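What rules do you set for hand-held gripper sessions in a shared office?

Elli Hyvönen
Posted 2nd September

Hi all! I've been handed the job of writing the house rules for our data collection sessions, and I'm a bit stuck. We use hand-held grippers with marker cubes on them, one per hand, and people do simple tabletop stuff with them (open a notebook, close it, move it over, that sort of thing). We share the floor with regular desk people, so folks walk by all day long.

My draft is already 41 lines and I can tell people's eyes glaze over by the second page. What do you really insist on, and what do you let slide? I'm mostly worried about bystanders, sharp things and cables. Oh, and drinks! We had a long argument about drinks.

Fengying Li

Ha, I wrote ours at Sekar last December and it started out way longer than yours. We cut it down to a single sheet and people read it now. For us the table comes first. Before anyone straps in, whoever is running the session decides what belongs to the task, and anything else is either written down as background or goes back on a shelf. Notebook, bottle, kettle, cutter, it all has to be one or the other.

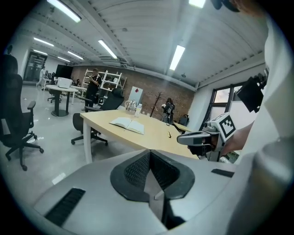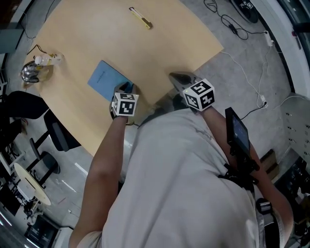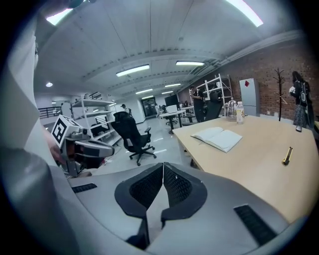

Cutters get their own line on our sheet. Blade all the way in before the session starts, and if it isn't part of the task it doesn't stay within reach. You don't feel much through those fingers, so I'm pretty strict on this one. Drinks are fine with me if the cap is on. Kettles I'd put on another table, but I lost that vote :)

For bystanders, we tell everybody on the floor ahead of time, put a sign at the entrance, and anyone who doesn't want to be recorded gets a time slot when we're off. Ask them before, not after. Faces get blurred before files leave the building, and one person owns that step by name.

Cables: walk the floor once before you start. Anything crossing where the operator steps gets taped or moved. And push the chairs in, please, I've got the bruise to prove it!

Ville Kallio

just keep the cubes clean and don't let people put their thumb over the markers. the rest is common sense imo

Joni Juntunen

Agree with most of what Fengying said, but I'd add breaks. Holding two of those things out in front of you gets tiring a lot faster than you'd think, and my wrists complained for days after my first long session. We stop after 80 takes no matter what, and you swap with somebody if there's somebody to swap with.

Also put the reset in the rules. Ours says the notebook goes back to its start spot, closed, and the operator says "ready" out loud before the next take. It sounds fussy but we once had roughly 3000 takes where half the starts were a mess, and sorting through them was miserable.

Elli, if you want, post the draft once it's shorter and I'll mark it up. I'd leave the drinks thing for last or you'll never get past it.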